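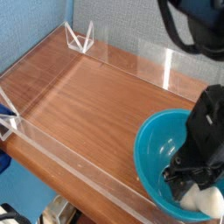 Kartini Liew writes that the evening diary took her less time than making tea, and that the hardest part was remembering to note the naps.

Participants wanted: sleep and shift work study

The Wibisono Sleep Unit is recruiting 260 adults who work rotating or permanent night shifts. The study compares two meal schedules and their effect on daytime sleep. Enrollment closes at the end of August.

Eligibility
Age 21 to 60
At least six night shifts per month for the past year
No diagnosed sleep disorder
Not pregnant and not taking prescription sleep medication

What is involved
Participants wear a wrist activity monitor for four weeks and complete a diary once a day. Two visits to the Humby site are required, each lasting three hours. Blood is drawn at both visits - fasting is necessary only for the second.

Payment
$718 on completion, paid by bank transfer. Participants who withdraw early are paid for the weeks completed. Parking is free in Lot C.

To apply, call extension 1239 between 9 a.m. and 4 p.m. and ask for Hafiz Chin. Leave your shift pattern and a daytime number if the line is busy.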